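Against the folding table

Every few months someone writes in to tell us that the small home is saved, and that what saved it is a table with folding legs. Harish Varma's piece on the Colham flats was the latest. Eat at it, work at it, do the laundry on it, then fold it flat and slide it behind a door. I have my doubts.

I have owned 2 of these tables. The first was folded away exactly once, in December, to make room for a tree, and it came back out before the tree did. The second has stood in the same spot since the day I bought it. Ask your friends how often theirs comes down. Mine went quiet.

Harish's strongest case is the laundry room. Stack the washer and dryer, he says, put a narrow table along the wall, and you have somewhere to sort and fold. Fine, but then why must the legs fold? If you wash four times a week you want a surface that stays put and doesn't shiver when you lean on a pile of towels.
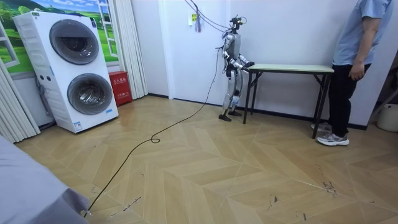 Stacking I will grant him. It gives you back a patch of floor for nothing worse than a stretch to the upper door. The table gives you back floor only if you put it away, and you won't, any more than I did.

So buy a plain one with four fixed legs, 35 inches high if you are tall, and stop paying extra for a hinge. Eetu Riihimäki at Plevesden tells me I'm being unfair to hinges. He may be right, but he eats at a fixed table too.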